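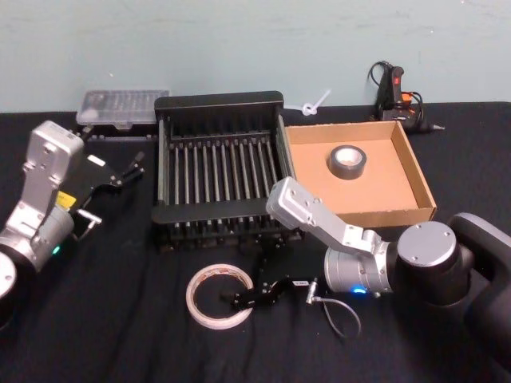
Drumell wants the city to pay $3,075 for a "home sorting course" that it says will cut kitchen clutter in rental units by fall. The pilot starts in August with 5 households, and the outline handed out at last night's meeting leaves plenty to wonder about. Its first lesson is devoted to small supplies, the kind of thing most people manage without a teacher. A roll of white tape on a black tablecloth, with a cardboard tray close by, is about as basic as household sorting gets, and the course gives it a full evening.

Radoslava Oravec, who wrote the outline, told the meeting that renters "lose whole weekends" to messy drawers. Asked where that came from, she pointed to a survey of 400 tenants. The survey was not in the packet.
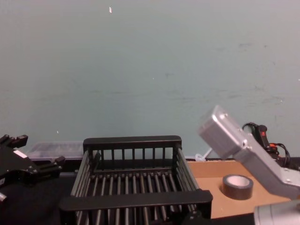

Tenant Jhun Padilla was not sold. He said the units on Eichhorn Street are short on cabinets, and that no lesson plan will add a shelf. "Give me the $600 you're spending on handouts and I'll buy lumber," he said.

Oravec replied that storage comes up in the second lesson. She did not say whether any of the money would go to shelves or bins for the households taking part. A vote on the request was put off until Drumell turns in the survey and a full list of costs.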